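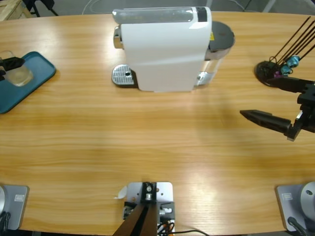
The Cenari cell is two arms, one table and a capsule coffee machine, and it lives in room 202 of the Vallier building. Most of the mail we get about it concerns the coffee. This page is about everything else: setting up, cleaning, and what to do when an arm decides the glass is somewhere the glass is not. Start every session from the same layout, with the coffee machine at the back of the table, the teal tray on the left with a clear glass on it, and the capsule holder at the far right. Keep the middle of the table clear. It looks like a wonderful place to put a laptop, and people have.

Page last revised July 13, 2025.

Where exactly does the machine go?

On its marks. The marks are in the setup drawing, a printed copy of which is in the Ojeda cabinet under the spare fuses. If you move the machine to wipe under it, put it back by the drawing and then run the touch check. "It looked the same to me" is a sentence that has cost us a drip tray.

Do I have to home both arms if I only bumped one?

Yes. Home the left, then the right, with the tray and the glass off the table. It takes less time than composing the message asking whether you can skip it.

How often do I check the mounting bolts?

Every 10 sessions, and after any collision, including the ones you would describe as a gentle nudge. Put the torque wrench on each base plate and work diagonally. If a bolt turns at all, write it in the log before you tighten it. A bolt that turns two checks in a row gets replaced.

When do I run a rinse?

Before the first capsule, and again before you shut down. Fill the tank, leave the capsule slot empty, put a glass on the drip tray and press the button. Park both arms with the fingers open while it runs. Pour the rinse away yourself. The arms can lift a full glass, and the rinse program does not ask them to, for reasons recorded on the underside of the keyboard.

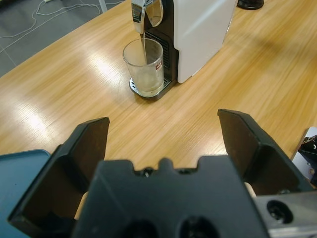
Iason Balaskas wrote in February to say that the rinse instructions were fine as far as they went, but that they said nothing about descaling, and that he had found out about descaling the slow way. He asked for a schedule. So:

How often do I descale?

Every 7 weeks, whether or not it seems to need it. Lock out the arms first. Use the machine maker's own descaler and follow its leaflet, then run plain water through until the tank has been emptied twice. Do not use vinegar. We know your grandmother did.

The gripper misses the capsule slot. What now?

Work through these in order, and stop when it behaves:

Check that the machine is on its marks.
Check that the lever is fully open. Half open counts as closed.
Wipe the fingertips with a dry cloth. Coffee residue makes them slick, and the capsule tilts in the grip.
Rerun the wrist camera calibration.
Reteach the insertion point, at low speed, with one hand on the stop button.

Nearly everyone begins with the last step, which is the long one – and then has to redo it after discovering the machine was off its marks all along.

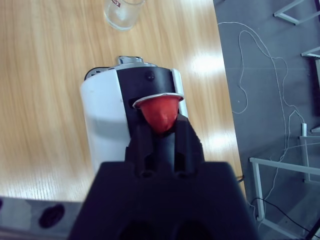
Red capsule at the slot, foil rim tilted slightly.

Can I use dented capsules?

No. The gripper closes to a fixed width and has no opinion about dents. Drink those yourself with the kettle-room machine.

How do I load the capsule holder?

By hand, with the arms parked. Seat the round base first, then load the capsules and give the holder a small shake. Anything that falls out now would have fallen out later, with an audience. Color doesn't matter to the program, whatever the Gullutberg team may have told you. If the holder leans after loading, take everything off and start again.

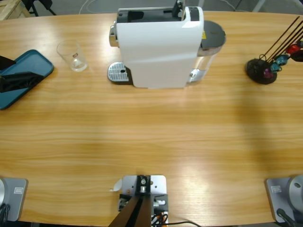
Loaded holder at upper right, empty glass beside the machine.

The picture on my screen has big white patches on the table. Is the camera broken?

Probably not. The tabletop is glossy and the lights are bright. If glass detection starts failing, dim the lights one step and recalibrate. Please don't sand the table – the request has been made twice and declined twice.

Which cables may I unplug?

None while the arms are powered. After shutdown, wait for the controller to go quiet, then unplug only what you have labeled. Cables near the bases need slack for the full swing of the arm, so don't tie them down to make the cell look nice for visitors.

What spares should be on the shelf?

Fingertip pads, 3 sets. Drinking glasses, more than you think. One drip tray, in memory of the other one. If you take the last of anything, add it to the order sheet on the cabinet door.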